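Why We Make the Bed

People spend many hours asleep every night, so a bed has a great deal of work to do. Keeping it clean and clear helps everyone in the home to rest well.

A bed is built in layers. At the bottom is the mattress, the thick, soft part that holds up your body. Many mattresses are quilted, meaning that the cloth is sewn to the padding underneath with lines of stitching. The stitches keep the padding in place and give the cloth its puffy look. Pillows go on last, and they may be plain or covered in patterns.

During the day, other things find their way onto the bed — books, toys, drinks. Before bedtime, each one should go back to its own place. Books belong on a shelf. Bottles go to the kitchen, where an adult can help you empty and rinse them.

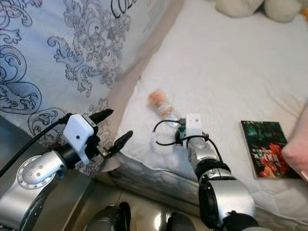

Hilenness Children's Museum | Home and Daily Life Department

On this mattress there is a clear plastic bottle lying on its side, and a small book as well. Which would you put away first? We suggest the bottle, as a loose cap can let water out onto the bedding.

Clearing a bed takes about 2 minutes. Try it on Friday before supper, and ask a grown-up to help you shake out the pillows.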